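Search this site
Newsletter

Tube racks: new layout on the bench

The orange racks from Vakness are now in use at the Mendach lab. Each one takes capped plastic tubes, and we ask everyone to fill from the back row forward.

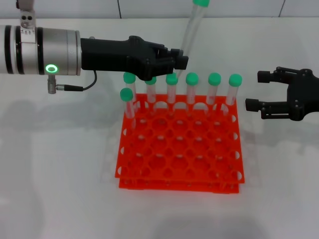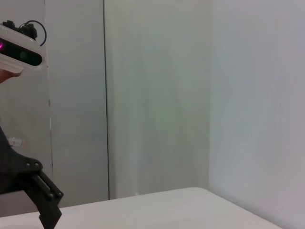 Please keep the white tabletops clear of bags and paper. Caps should be screwed down before a tube goes in the rack, and labels should face the front. Empty racks go back on the shelf by the door at the end of the day.

The next order of tubes, 1,000 in all, comes from Lultberg on Tuesday. If your group needs more than 10 racks, put your name on the sheet in the Vallejo room before then. Cracked tubes go in the plastics bin.

2 comments
2,394 shares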